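Tabletop display

A tabletop display is an arrangement of small objects on a table, shelf or sideboard, kept mainly to be looked at. The term covers household arrangements as well as those in shops and small museums.

History

In the river towns of Irnia, side tables were used for display by 1082 households listed in an early survey of the district. Most held ceramics or clocks. Figurines became common later, when the foundry at Dreltodis began casting small pieces for the home market.

Objects and supports

Common objects include figurines, books, soft toys and racks. Figurines are usually fixed to a base, which lowers the center of gravity and protects the table surface. The Fudport pattern, a standard used by dealers, lists 71 base shapes and divides them into 3 classes: round, square and stepped. Books are laid flat or held upright between supports.

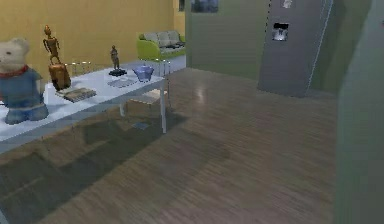 Spacing

Tall pieces are normally set apart from one another so that each outline can be read separately. Low pieces fill the space between them. In the Yen method, heights alternate along the length of the table and the tallest piece is placed off center.

Care

Metal pieces are dusted with a dry cloth. Textiles are kept out of direct sun, as dyes fade.

See also: Mantelpiece, Plinth, Curio cabinet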